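The cable is also part of the gripper

When people compare grippers, they compare fingers. They ask how wide it opens, how hard it closes, how much it weighs. I did the same for the first months of our trial, and I now think I was looking at the wrong end of the tool.

We tested 4 tools on the same KUKA arm, over the same metal bin, for a total of 3,388 picks. Two of the tools came from Vonomine, one from Ahonen, and one we made ourselves. The objects were mixed on purpose: vegetables, gloves, cups, toy-like blocks with ridges. I wrote a short note after each failed pick. In the beginning I wrote only "slipped" or "missed", and these words taught me very little.

Then a colleague asked me to note also where the cables were at the moment of failing. I found this a strange wish, but I did it. For the Ahonen tool there were 332 failed picks, and in 31 of them the fingers never arrived at the object. The wrist had turned, the cable loop had become tight, and the controller had stopped the arm. 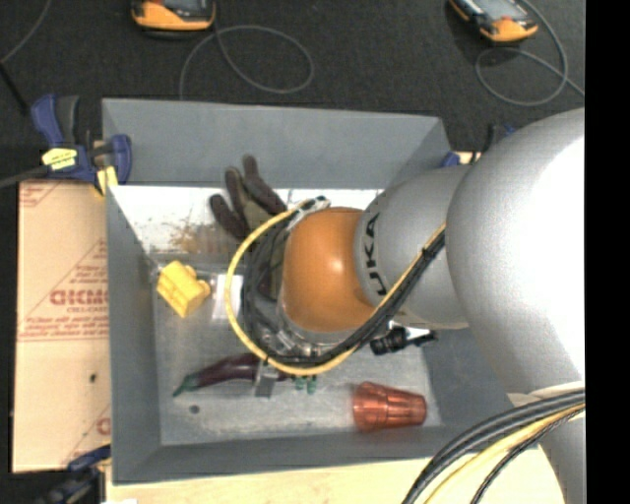
A supplier will answer that this is an installation problem and that the customer should route his cables better. I have heard this answer more than once. I don't accept it fully. If a gripper needs a thick connector on its side, the loop must go somewhere, and in a bin with high walls there is not much somewhere. The data sheet gives me the stroke of the fingers to a tenth of a millimetre, but it says nothing of the space which the cable will need when the wrist turns.

The same loop also disturbs the camera. Our fixed camera looks down into the bin, and everything that hangs on the wrist hides a part of the floor. Darkance, the software we use for finding the grasp points, is quite good with a glove or an eggplant when it sees the whole of it. With half of it, the result is a guess. We could move the arm away before every image, and we do this now, but we pay for it in time at each pick.

I don't want to say that fingers are not important. The softer Vonomine pair was clearly better with the vegetables, and I would buy it again for this work. But I would ask first to see it mounted, with all its cables, turning in a real bin.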